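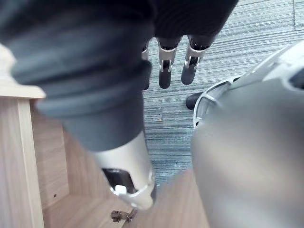
Streaked carpet

Streaked carpet (also streak-line or broken-stripe carpet) is a floor covering patterned with fine lines of closely related colors, all running the same way. Gray, blue and white is the best-known mix. The lines are thin and uneven, so from standing height the floor reads as one soft gray-blue, while up close it breaks into dozens of small changes of shade. It is found in offices, schools, libraries and workshops, and it has a much richer story than most people walking over it would guess!

Contents
1 Pattern
2 Construction
3 History
4 Laying
5 Care
6 See also

Pattern

A true stripe has a clear edge and a steady width. A streak has neither. It starts faintly, thickens, fades out and is picked up again by a neighbor in a slightly different color. The repeat is long, and in good versions it is very hard to find even when you get down on your knees and look for it.

Most designs use one base color, usually a mid gray, with two or three others laid through it. White is used sparingly. A little of it makes the blue look brighter, but too much gives the floor a flickering look under ceiling lights. The Niva pattern, a favorite among collectors of old sample books, has a single pale line that wanders in and out of the gray for the whole width of the roll - a lovely thing to follow across a big room.

Construction

The streaks come from the yarn, from the machine, or from both. In space-dyed yarn, color is applied in short lengths along a single strand, so the shade changes as the strand is stitched into the backing. In other carpets, solid yarns are lined up in a planned but irregular order. Combining the two methods gives the liveliest surface.

The pile is normally low. Loop pile keeps the lines crisp, while cut pile softens them and lets them run together. Both are sold as wide rolls and as square tiles.

History

Broken stripes are much older than machine-made carpet. Rag rugs woven from worn-out clothes have them naturally, as each strip of cloth runs out partway across and the next one takes over.

At the Rantala mill, the pattern came into production through leftovers. Reijo Koskela, a dyer there, kept the ends of blue and gray cones and had them run together as a test piece, which was laid in the mill's own canteen. Visitors asked for it. The design was named Pimeo and entered the sample book the following November with 10 colorways, five of them built on gray. His handwritten dye notebooks list 2,291 recipes, many with a snip of yarn glued beside them, and they are a joy to leaf through.

Siiri Laaksonen later redrew Pimeo for carpet tiles under the name Arkis. The hard part was the joint: a long streak that stops dead at the edge of a tile gives the grid away at once. She shortened the lines and let many of them fade just before the edge, an approach still admired by pattern designers.

Laying

Roll carpet is laid with all the lines running in one direction, and each length must be turned the same way as the last. A reversed length can look like a different color, as the pile catches the light from the other side. Lines running across a narrow room make it seem wider; lines running down a corridor make it seem longer.

Tiles give more choice. They can be set all one way for a continuous flow, or quarter-turned for a checkered effect - less calm, but great fun in a large open space.

Care

Regular vacuuming is enough for most rooms. It is best done along the lines first and then across them. Spills should be blotted from the outside in, with plain water tried before any cleaner. Mixed shades are good at hiding lint and light wear, so busy areas should be cleaned on a schedule even when they look fine.

See also

Carpet tile
Loop pile
Rag rug
Space dyeing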